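Home | Meetings | Minutes | Projects | Members | Contact

Kesulura Workshop Group
Minutes of the Furnishings and Surfaces Meeting, June 18, 2020
Reading time: 4 minutes

1. Minutes of the previous meeting
Accepted with one correction. Under item 5, "Padilla end panel" should read "Padilla filler panel." The end panel was never in question.

2. Matters arising
The spare hinges for the Postar cabinets have been ordered. Delivery is pending. The drawer front that was returned in the wrong white has been credited to the account and a replacement requested from the same batch as the existing doors.

The request to move the dish rack was withdrawn by the member who raised it.

3. Countertop, white cabinet unit
The meeting considered the condition of the wooden countertop and whether it should be kept, refinished or replaced. The written report had been circulated. The top is rectangular, with a butcher-block grain and a thick front edge. The report recommends keeping it.

Points recorded from the discussion:

The finish is Melteo matte oil, applied in October in 2 coats. Water still beads over most of the area. It does not bead on a strip along the front edge, where people lean and where bowls are slid on and off.

Sanding the full surface was considered excessive. Agreed to sand the front strip by hand, wipe down, and re-oil the whole top in a single coat so that the color stays even. The top is to be left clear for 16 hours after oiling. Thandeka Engelbrecht to post the dates on the door.

A member asked whether the front edge could be rounded over while the work was going on. Not agreed. The edge is sound, and a new profile would not match the section by the window.
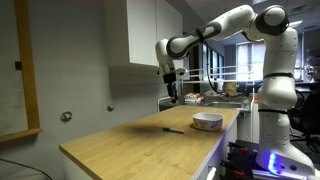 Thandeka Engelbrecht
Surfaces and Storage Lead

The lead's report continued with items kept on the countertop. The small white bowl with the faint printed pattern stays in use. It was proposed that a felt pad be fixed under it to prevent ring marks. Agreed, provided the pad can be taken off for washing.

Marker pens were discussed at greater length. The green-capped marker and others of its type are used for labeling jars and tubs, and they tend to be put down on the wood wherever the labeling was done. Ink on oiled wood does not wipe off once it has soaked in. One mark from the winter had to be scraped out, and the spot is still slightly low when checked with a straightedge. Agreed that labeling will be done on the tray, and that markers go back in the drawer with caps on. A proposal to keep them upright in the bowl was rejected, as the bowl is wanted for food.

4. Cabinet side panel
The white side panel below the right side of the countertop was reported as slightly out of square with the floor. The gap at the bottom is almost 2 millimeters at the front and closes toward the back. This is within what the adjustable feet can take up. No shim needed. To be corrected on the same day as the sanding, before any oil is applied, so that the top is not shifted while the coat is curing.

The joint between the panel and the underside of the top is to be left unsealed. Sealant was suggested, but the wood needs room to move across the grain.

5. Cleaning products
The lemon spray is to be withdrawn from the countertop area. It strips oil. A damp cloth and plain dish soap are sufficient, followed by a dry cloth. The remaining bottles may be used on the Postar doors and the sink surround.

6. Expenditure
One can of Melteo matte oil and a pack of fine abrasive sheets were approved. Receipts to be filed under surfaces, and kept apart from general supplies.

7. Any other business
The shelf liner sample from Padilla was passed around. It curls at the corners. Decision deferred until a heavier grade can be obtained.

Meeting closed. Next meeting to be called once the countertop is back in service.

Contact the secretary | © 2020 Kesulura Workshop Group | Back to top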